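What Is a Share?

Say a company called Tully makes bowls. It wants to build a second workshop in Onddale, but building costs a lot of money. One way to get it is to sell small pieces of the company. Each piece is called a share.

Tully splits itself into 800 shares. If you buy one, you own a very small part of Tully. People who own shares are called shareholders. 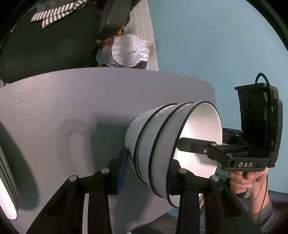
A share doesn't have one price forever. If many people want to buy Tully shares, the price goes up. If more people want to sell, it goes down. Say you paid $30 for your share. After a good year it might be worth $80. After a bad one it might be worth $3.

Some companies also give shareholders a bit of the money they make. This is called a dividend. Companies don't have to pay one, and many new ones don't.

People buy and sell shares at a stock exchange. Years ago traders stood in a big room and shouted their orders. Today most of it is done by computer.

What if Tully closes down? It must pay back the people it borrowed from first. Shareholders get what is left, and often that is nothing.

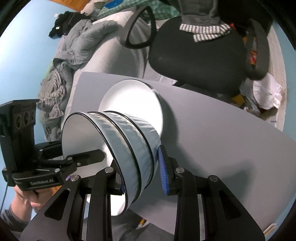 Ming-te Cheng wrote in to ask whether a shareholder can walk into the workshop and take a bowl home, as part owner. The answer is no. The bowls belong to the company until it sells them. A shareholder can usually vote on big questions, such as who sits on the board.

New word: a board is the group of people who watch over how a company is run.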